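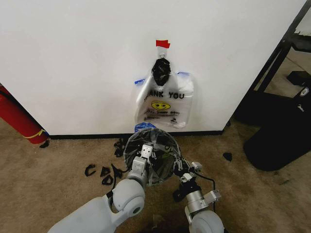 Slide 7. Wall storage for carrier bags

Jacqueline Guérin, Fornley fit-out, notes for speaking

- Small metal hook carries the black bag, bunched. Red tape sits just over it.
- White THANK YOU bag: handles spread and fixed flat with blue painter's tape, left and right. Bottom edge stays clear of the carpet.
- Tape on wall panel: see Widen sheet, item 40. Press for a full minute before loading.
- Pause for questions on hooks. Then slide 8, baseboards and carpet edges.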